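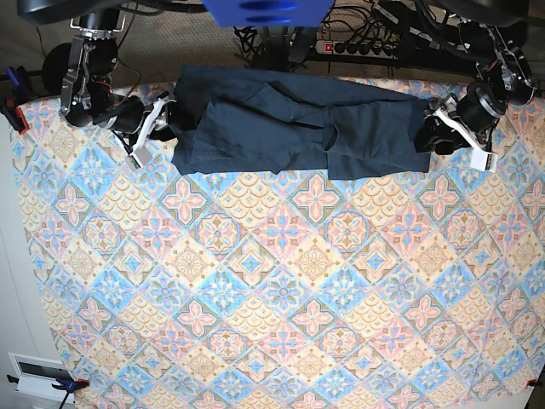 Labelling rules for two-arm folding, please comment

olix_bench wrote:
I am writing the practice sheet for our folding station at Grarnora. My draft says: an episode is accepted only if both grippers hold the garment before the first fold. With this rule we lose 53 episodes from the September set of 3584. Is it too strict?

Czerwiński wrote:
For me it is too strict. With trousers one gripper often must let go and take the cloth again. If you reject these, the policy never learns to regrasp.

ruvovik2 wrote:
I do not agree. Regrasping is fine, but it should have its own label. We mixed the two at the start and had to relabel 1799 episodes by hand.

olix_bench wrote:
A separate label is possible. And what about the table cover? I wanted to write "plain colour only".

Czerwiński wrote:
Please don't. Homes have flowers and tiles on the tablecloth. Write that the cover must be clamped at the corners and checked before each session – the pattern is not your problem, a cloth that moves is.

ruvovik2 wrote:
Here I would keep one plain cover for the evaluation runs, otherwise you cannot compare two weeks. For collection, use any pattern you like.

olix_bench wrote:
Good, I will write it in this way. Cables on the floor get their own paragraph, the text for it is still missing.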